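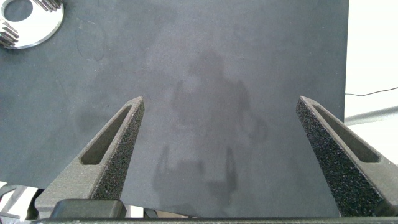
Kurnetti Arm Student Build Guide, Rev. 2, April 2025
Page 20

Section 2: Wrist View, Open Grip and Your First Gear

Your arm stands up, it moves, and the joints all answer when you call them. Now for the part everyone in the Robichaud Robotics Club signs up for: picking something up! In this section you'll set the zero for the gripper, line up the wrist view, and run a gear pick from start to finish. Set aside one full club meeting. If you finish early, run it again with a different driver, since everyone on the team should get a turn on the controls before the Kukmont meet in November.

You should have finished Section 1 (base, joints and cable routing) before you start. If any joint still makes a clicking sound on the way up, go back and fix that first.

What you need at the bench

Kurnetti arm, assembled, with both printed fingers fitted
Grip pads, already glued and left overnight
Dark work mat
One metal gear from the Munder parts bin
Soft cloth, painter's tape, small hex key
Team laptop with the club software open
Your team's build notebook

Any gear with a flat face will do for practice. Try to pick one with a nice big hole in it, so you can tell at a glance on the screen which way it's facing and how it's lying.

CAUTION: The fingers close faster than you expect. Keep your hands off the mat whenever the motors are powered. The driver says "live" out loud before switching on, and waits for everyone at the bench to say "clear."

CAUTION: Tie back long hair and take off lanyards. Badge lanyards too!

2.1 Laying the mat

1. Clear the table in front of the arm and wipe it down.
2. Lay the mat dark side up. Push it toward the arm until the near edge sits just in front of the base plate.
3. Smooth it from the middle outward with your forearm. If a corner curls, roll the mat the other way for a minute and try again.
4. Tape the far corners only. You'll want to lift the near edge later to get at the base screws.
5. Wipe the mat with the dry side of the cloth.

Scratches and smudges on the mat are fine. Ours have plenty, and the finder software copes with them very well. A thin curved scratch won't be mistaken for a gear. What does throw it off is glare, so if you've got a desk lamp pointed at the mat, turn it away and use the ceiling lights.

NOTE: Leave the mat where it is once you start 2.3. If somebody bumps it, redo the home pose check. It only takes a moment and saves a lot of head scratching.

2.2 Setting the open position

The gripper needs to know what "open" means. Every set of printed fingers comes out slightly different, so please don't copy the number from the team next to you, however friendly they are.

1. Power on (say "live"!). The arm moves to its parked pose.
2. On the laptop, choose Gripper, then Free. The fingers go loose and you can move them by hand. This is the one time hands are allowed near them with the power on.
3. Spread both fingers gently until you feel the stop. Don't force it.
4. Look at the two tips. They should lean in toward each other with a wide gap between them, like a V that never quite meets.
5. Choose Save Open. The laptop shows a position number. On our demo arm it reads 2573. Write yours in the notebook under "Open."
6. Take your hands away, say "clear," and choose Hold. The fingers should stay where you left them.
7. Choose Close, slow speed, with nothing between the fingers. Watch the pads come together and stop the motion as soon as they touch along their length.
8. Choose Save Closed. Our demo arm reads 468. Write yours down as well.

If your Open number is smaller than your Closed number, the motor is in backward. Don't panic, it happens to at least one team every season. Turn to the Reverse box in the settings, tick it, and start again at step 2.

NOTE: The grip pads are rough on purpose. If yours feel slick, there's probably glue on the face. Peel the pad, cut a new one, and let it sit overnight. A pad that is still tacky will slide off the finger the first time it meets a gear.

NOTE: The long slots down the fingers keep them light and let them flex a tiny bit. Please don't fill them with hot glue to make the fingers "stronger." We've seen it tried!

2.3 Checking the wrist view

Driving from the wrist view is a blast once you get used to it. You're looking at the world from just behind the fingers, so everything moves when the arm moves. It feels odd for the first few minutes and then something clicks.

1. Send the arm to Home. It swings over the mat and stops with the fingers pointing down.
2. Open the Wrist tab on the laptop.
3. Check the fingers. Both should come up from the bottom of the view, one at each side, with open mat between the tips. You'll see the gripper body as a dark bar along the bottom.
4. Check the pads. The inside face of each finger should show black and speckled. If one of them shows bare print, the pad has dropped off, so look on the floor.
5. Check the mat. It should cover most of the view. A strip of something bright along the right side is no trouble as long as the gear never goes over there.
6. Check the cables. A cable off to the side beyond the mat is all right. A cable over the mat has to be moved and clipped before you go on.

NOTE: You will see a soft gray shape in the middle of the mat with two prongs at the lower end. Wave hello, it's your robot's shadow! New drivers love to chase it. The finder ignores it as long as the edges stay blurry, and soft light from above keeps them that way.

NOTE: One finger can look bigger than the other on screen. The camera mount sits a hair off center on some kits. Leave it alone unless a finger covers the middle of the mat.

2.4 Placing the gear

1. Power off the motors. Wait for the fan to stop.
2. Lay the gear flat on the mat, well away from the fingers. For the first run, put it toward the upper left of the wrist view. It's good practice to begin with the gear only partly in view, like the one at the head of this section, with some of its teeth and the hole still showing.
3. Press on it lightly. If it rocks, there's grit under it. Wipe and try again.
4. Power on, call "live," and wait for "clear."

A shiny gear picks up a bright rim from the overhead lights. That's good news, as the finder looks for the rim first.

2.5 Your first pick

Read all of these through once together before anyone touches a key. Then pick a driver and a spotter. The spotter's only job is to keep a hand beside the stop button.

1. Set the speed to Slow.
2. Nudge the wrist toward the gear with the arrow keys. Short taps work far better than holding a key down.
3. Stop when the whole gear is in view. Take a breath.
4. Nudge again until the gear sits in the gap between the fingertips.
5. Turn the wrist until the fingers line up across the gear's widest part. Gripping on the teeth is fine.
6. Lower the arm one tap at a time. The spotter watches the real gap above the mat from the side, and calls it out.
7. When the tips are just above the mat, stop. Do not let them press into it.
8. Choose Close, slow speed. The fingers should meet the gear on both sides.
9. Raise the arm, one tap, then another. If the gear comes up with it, cheer! Loudly, please. Every team gets a cheer for its first one.
10. Lower it back down until it's almost touching the mat, and choose Open.
11. Write the result in the notebook, good or bad, along with the driver's initials.

CAUTION: Never catch a falling gear. Let it drop. The mat can take it.

CAUTION: If the motor hums and the fingers aren't moving, hit stop right away. A stalled motor gets hot in a hurry.

2.6 If something goes wrong

The gear spins as the fingers close.
You're gripping off center. Open, move one tap sideways, and close again.

The gear lifts, then slips out.
Check the pads for dust and wipe them with the dry cloth. If that doesn't help, redo 2.2 from step 7 and save a slightly tighter Closed position.

The fingers stop short of the gear.
The Closed number was saved with something between the pads. Clear the mat and save it again.

The wrist view freezes.
Stop the arm first, then fix the picture. Push the camera plug in firmly at both ends and reopen the tab.

The arm heads the wrong way when you tap left.
The Wrist tab and the Bench tab use different directions. Choose one and stay with it for the whole run.

2.7 Before you pack up

1. Open the gripper and send the arm to its parked pose.
2. Power off at the switch, then unplug.
3. Put the gear back in the Munder bin, in the tray you took it from.
4. Peel the tape and roll the mat with the dark side out.
5. Copy your Open and Closed numbers onto the card taped to the arm's base, so the next group can find them.

When each member of the team has one clean pick in the notebook, go on to Section 3, where the arm learns to drop the gear onto a peg. Bring your numbers with you!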